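Miah 841 Refurbished Tower — Barebones Chassis with Board and Power Supply

Item no. 841-B
Sold by Prolgate
Condition: used, tested before listing
In stock: 3

The Miah 841 is a full desktop tower sold without a processor, memory or drives. It suits buyers who already have parts on the shelf, or a shop that wants to build to order and skip the cost of a complete system.

The motherboard is installed and has memory slots on both sides of the CPU socket. The socket has a metal retention frame and a lever, so no extra hardware is needed to seat a chip. Please check your processor against the board before ordering — we do not take back units with damaged socket contacts.

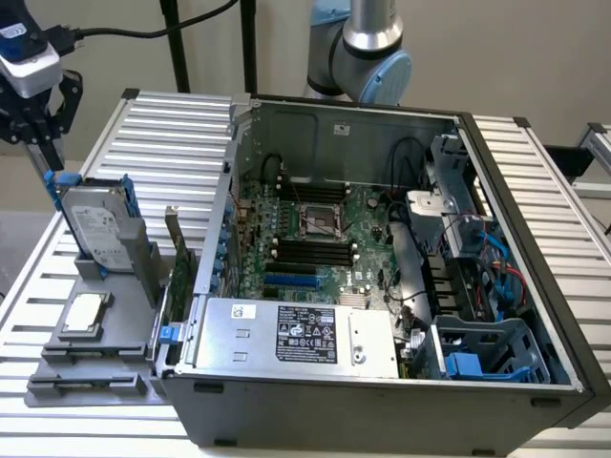
The power supply stays with the case, and so do the SATA data cables, already routed through the metal drive cage. Expansion cards are held at the rear wall by blue retention clips. The gray air shroud should be put back in place if you lift it out while working on the board.

Included:
Tower with motherboard and power supply
SATA data cables
Side panel
Power cord, 2 m

Not included:
Processor, heat sink, memory, drives, operating system

Shipping and returns
Orders ship from our Hirkberg warehouse in 2 working days. Shipping is $40 per tower, and we can combine orders — write first and we will send a corrected total. Returns are accepted within 40 days if the board is unmodified.

Small marks on the outer shell are normal for used equipment. Questions about fit or parts go to Rafsan Karunaratne at the Prolgate parts desk.

Listing updated January 16, 2018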